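Clenano Two-Handed Gripper Set
Equipment for demonstration-based manipulation research

Overview

The Clenano set is a pair of hand-held grippers intended for research groups that collect manipulation demonstrations outside the laboratory. The operator holds one gripper in each hand and carries out ordinary household work, while the camera on each tool records the fingers and whatever lies in front of them. No robot is required on site. The recordings are later used to train a control policy for a robot arm fitted with fingers of the same shape.

The set is supplied by the Tesidham equipment store to universities and partner laboratories, on loan or by purchase. It was assembled in support of the method described on this page, and the same configuration is used for all recordings in the Pickering collection.

Research background

Soft packaging remains difficult for learned grasping. A wrapped item changes shape when the fingers close, its surface reflects light unevenly, and the part that offers the best grip is often a twisted or gathered end with very little inside it. Policies trained on rigid objects tend to aim for the centre of the item and push it away.

The Pickering study, led by Ashley Lambert, examined whether demonstrations made in lived-in homes would improve matters. Operators sorted and moved packaged goods in their own living rooms, using whatever furniture, baskets and boxes were to hand. The collection holds 2551 demonstrations. Rooms were left as they were, and no additional lighting was used.

The work places particular demands on the view from the tool. Both grippers are frequently visible to one camera, each with its own item, and strong daylight from a door or window may wash out pale packaging. In the recording below, the upper side of a white plastic bundle is close to pure white and the creases can be made out only underneath, while the second gripper holds an orange wrapped item at the edge of a blue cloth.

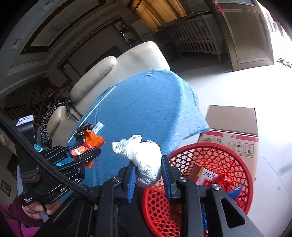 Principal result

The trained policy was tested at the Mostosberg laboratory in 100 trials with packages that did not appear in the collection. Policies trained on home recordings performed better than those trained on bench recordings of equal number, and the difference was greatest for pale or glossy wrapping. Most of the remaining failures occurred when the fingers closed on an empty fold of plastic - the grasp was held, but the contents slipped out of line during the lift.

A second finding concerned the use of both hands. Where the operator kept one item still with the left gripper while moving another with the right, the policy learned to wait before releasing. This behaviour was not labelled in the data.

Method in summary

1. The operator completes a short calibration with both grippers open and then closed.
2. Items are handled at a natural pace. Failed grasps are kept in the recording and marked afterwards.
3. Recordings from the left and right tools are aligned in time and reviewed before training.

Passages in which the fingers cannot be seen are removed at the review stage. Overexposed passages are retained, provided that the outline of the item can still be followed.

What is supplied

Left and right grippers with finger pads fitted
Spare finger pads
Connecting cables
Calibration card
Carrying case
Printed operator guide

The recording computer is not included. Laboratories intending to use their own should ask for the compatibility sheet before ordering.

Care and handling

Finger pads should be wiped with a damp cloth after each session and replaced when the ribs are worn. Cables should be routed behind the forearm where possible - a cable that crosses in front of the camera will hide part of the other hand. Pivot screws are to be checked before each day of recording and must not be overtightened.

Loans and orders

The standard loan period is 3 months, renewable once. New loans begin in August, and requests should state the intended tasks, the number of operators and the rooms in which recording will take place. Groups recording in private homes must hold the written consent of the household.

Enquiries regarding the set should be addressed to the Tesidham equipment store. Questions on the method or access to the Pickering collection should be marked for the attention of Ashley Lambert.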